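What I saw at Ververidis (and what I'm still chewing on)

I almost didn't go. It was raining sideways, my left boot has a hole in it, and the Ververidis gallery is up a flight of stairs that seems to get steeper every September. But a friend had texted me three times about the Evangelia Sarantis show, the last one entirely in capitals, so I put two pairs of socks on and got the bus to Plerkside.

So glad I did! The show is called Filley, after the street her grandmother lived on, and it fills all three rooms upstairs plus the landing. Sarantis makes weavings, mostly, though I've seen people get cross at that word because half of them have paper in them, or strips of bedsheet, or in one case what looked to me like an entire unraveled sweater pinned flat. She's been at it for decades and I had only ever seen her work in group shows, squashed in a corner next to somebody's video. Having room to stand back changed my mind about her.

The first room is the quiet one. Pale stuff, creams and grays, hung low, so you end up stooping a bit. I went round it too fast, which I always do with first rooms (I think I'm still shaking off the bus at that point), and had to go back later. There's a long narrow piece by the window called Hem that is nothing but the bottom edges of curtains, stitched end to end. I stood there working out which bits had been in a kitchen. You can tell! The kitchen ones have gone a sort of tea color.

Second room, much louder. Reds and a really nasty mustard that I've decided I love. This is where she hangs the Ledger series, 76 small panels, one for each year of her grandmother's life, and they go all the way around the walls at shoulder height like a dado rail. Some of them are dense and knotty and some are barely there, a few threads across a frame. The gallery sheet tells you nothing about which year is which, and I was annoyed by that for ten minutes and then stopped being annoyed. A woman next to me was going round it backward, from the last year to the first, and I copied her on my second lap. I'd recommend it. The late ones are so thin, and you walk from those into the middle of the room where everything thickens up and the color comes back.

I do have a grumble, and it's about the third room. It's one big hanging in the dark, with a spotlight, and a recording of a loom going clack clack clack. I know why people do this. I still felt like I was in a heritage center waiting for a waxwork to talk. The hanging itself is gorgeous, very heavy, folded over on itself at the top like a blanket on the end of a bed, and I wanted to see it in daylight without the soundtrack. I said this to the guy on the desk and he laughed and said I was the second person that afternoon.

The catalog is published by Trulum, who are tiny and make lovely things. It costs 20 dollars and they printed 200 of them, so if you want one don't do what I did last year with the ceramics catalog and assume it'll wait for you. The paper is thick and slightly toothy and the photos of the back sides of the weavings are the best thing in it. There's an essay too. I got two pages in on the bus home and then missed my stop, so make of that what you will.

What I keep coming back to is the business of her leaving the ends hanging. Most weavers I know tuck everything in, and I was taught to do that too, at a class in a church basement where the teacher would flip your work over before she'd even look at the front. Sarantis lets the ends trail, sometimes right down to the floor. Early on she seems to have trimmed them level. In the later work they're all lengths, and in the Ledger panels they hang down over the ones from next door, so one year's thread is lying across the next year's. I went home and looked at my own sad little tapestry, the one that's been on the loom since spring, and pulled out a whole row of tucked ends. It looks worse. I'm leaving it for now. 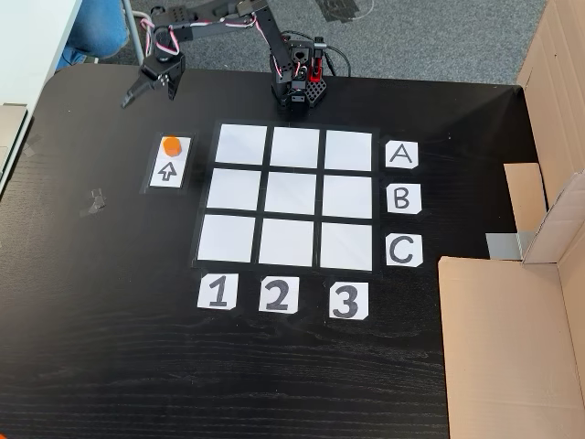
Is the show worth the trip if you don't know anything about weaving?

I'd say go, and start in the second room while your eyes are fresh, then work back to the pale pieces once you've got used to how she handles color. You don't need to know a warp from a weft to enjoy the Ledger panels, and the gallery sheet has a short list of terms on the back if you get curious.

Practical bits: the gallery opens at 11, entry is free, and there's a bench in the second room but nowhere to sit in the other two. The stairs are the only way up as far as I could see, so phone ahead if that's a problem for you. The café across the road does a cheese scone the size of a fist. Bags have to go in the lockers and the lockers want a quarter, which I never have, so I ended up swapping a bus token with a very patient man in a green raincoat.

I'm going again before it comes down, probably on a dry day, with the other boots.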